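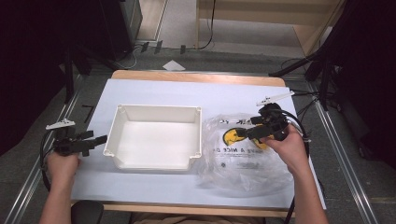

Can a machine do the chores yet?

Posted in December

I get asked this at every family dinner, usually by whoever is stuck doing the dishes. My answer for the past few years has been "some of them, sort of, slowly." I spent part of this fall trying to give a better answer, and this post is what I have so far.

My day job is at a small packing shop in Prudham. We fill trays and bags for other companies, mostly small hardware and gift items. We have conveyors, a heat sealer, a label machine and a scale that talks to the computer. All of those are machines and they all work fine. What we don't have is anything that can pick up an empty plastic bag, open it and hold it open while something goes in. People do that part, and they do it all day.

So when I think about robots and housework I think about bags. A plastic tray is easy. It has stiff walls, it has an edge, and it stays the shape it was when you looked at it. If you grab it a little off center it still comes up. A thin bag with a smiley face on it is a different kind of object. Crumpled up on a table, it has no front and no back that you can count on. Half the printing is folded under. It is clear in some places, so a camera looks through it and sees the table. Press on it with two stiff fingers and it slides or bunches.

The way a lot of people are trying to teach this now is by having a person do the job with a pair of hand-held grippers, over and over, and recording it. The person's own arms do the reaching, but only the gripper fingers touch anything, so whatever gets recorded is something a robot with the same fingers could in theory do too. I tried a pair in October. Everyone should get a turn, if only to stop being rude about robots. Opening a grocery bag with them took me nine tries. I have opened grocery bags my whole life.

What I missed most was rubbing. With bare fingers you roll the two layers of a bag against each other until they separate, and you feel it happen. With a gripper you pinch and hope you got one layer. If you got both, you find out when you pull and the bag comes up closed. Then you put it down and start over, and now it is wrinkled some other way.

Here is where I'd put the chores today, based on what I've seen and what I've read.

Floors are done. I've had a Zonine vacuum for 3 years and it gets stuck under the same chair every Wednesday, but the floor is clean and I don't think about it much.

Moving hard things from one place to another is close. Cups to a shelf, blocks to a bin, boxes to a pallet. On a shop floor, with the same part in the same spot, this has been solved for a long time. In a kitchen where the cup might be behind the cereal, it is slower and it fails more.

Folding towels works in videos. I would want to see a whole basket, with the fitted sheet left in, and no cuts.

Bags, cling wrap, zippers and knots are not there. I watched a demo of the Kullilano arm at a trade show in Rosser this year. It put small parts in a tray and I have no complaints about that. The bagging station next to it was run by a woman on a stool, and she was faster than the arm was at the easy job.

I wrote down our numbers for one shift after I got back. We did 1,172 bags. If a machine got 100 in a row without dropping one, or grabbing both layers, or tearing a corner, I would start paying attention. A success rate that sounds good in a talk is a lot of bags on the floor by lunch. Somebody has to pick those up too, and that person might as well have been bagging.

At home the math is different. I don't care if it takes twenty minutes to put a liner in the trash can while I'm out. I care that it doesn't need me to come rescue it. Slow would be fine. Most of the demos I see are being judged on speed and I think for houses that is the wrong thing to look at.

I plan to borrow the grippers again after the holidays and try our actual stock, including the small zip bags, which I expect to hate. If you work somewhere that has automated bagging of loose, unsorted bags (not bags on a roll, I know about those), leave a comment and tell me what you use and how often it jams.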